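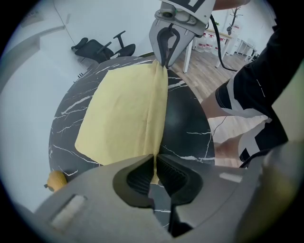
The yellow cloth on the black table, part folded.

Illine cleaning cloths, pack of 2, used on a glossy black table

I bought these for one job. We have a round black table with a stone-patterned top and thin white veins running through it, and it shows every fingerprint, every crumb and every smear left by the last cloth. It came from the Kvaran range and has been in the house long enough for me to have tried most things on it. Old T-shirts leave fluff. Kitchen roll drags. The blue cloths from the supermarket were fine until they had been through the machine a few times, and then they just pushed the grease from one side to the other.

The Illine ones are sold in twos. I got the pale yellow. They also do a grey, which was out of stock at the Standville shop when I went in, and I'm glad now that it was. A pale cloth shows you when it needs washing and it is easy to find on a dark table.

Size and shape

The cloth is a generous size. Opened out it covers a good part of the table, and folded into quarters it fits under my hand with a bit to spare. The corners are rounded. It isn't a perfect square any more, and after the first wash one corner came out blunter than the others. It makes no difference to the wiping but it does annoy me when I fold it, as the edges don't quite meet.

It creases. If you leave it scrunched up in the basket you get shallow wrinkles through the middle that stay there until the next time it's damp. I don't iron cleaning cloths and I'm not about to start.

Dusting

Used dry, it is very good. One pass picks up the dust and holds on to it, and I haven't found any fluff left behind, even when I look along the top with the light coming in low at breakfast time. I do the middle first and work out to the rim. The cloth slides easily on the glossy surface without catching.

Wet cleaning

Less good, though still better than what I had. You need to wring it out properly. If it's more than slightly damp it leaves faint streaks, and on a black surface you see all of them. What works for me is one cloth damp and the other dry, straight after one another, so the pack of two makes sense. Dried-on tea rings needed a second go. Candle wax it won't touch, and I didn't expect it to.

I tried it with the Remau stone spray and also with plain warm water. On this table I couldn't see any difference, so I have gone back to water.

Washing

The label says to wash at a low temperature with no softener. I followed that for the first few washes, then forgot and put one in with the towels. It came out a bit flatter and slower to soak things up, and it took another couple of washes to recover. The colour has held, apart from a slightly darker patch where I mopped up some coffee. That has faded but I doubt it will go completely.

They dry quickly. Hung over the oven rail in the evening, both are ready to use by the morning.

Other places I've tried them

Bathroom mirror: good dry, streaky wet, same as the table. Hob: no, the grease gets into the weave and it's a nuisance to wash out. Windows: fine for the inside -- I wouldn't use them outside where there's grit. The television screen was all right with a light hand.

Any complaints

The hanging loop is too short to go over a normal hook, and on one of mine the stitching has started to come away. The packaging is also more than a pair of cloths needs, a stiff card sleeve inside a plastic bag. And they cost more than supermarket ones. If your table is pale or has a matt finish I don't think you'd notice enough of an improvement to pay the extra.

For a dark, shiny top they're worth having. I'll buy another pack when the grey comes back in, and keep the yellow ones for the table.

Four stars. One off for the loop.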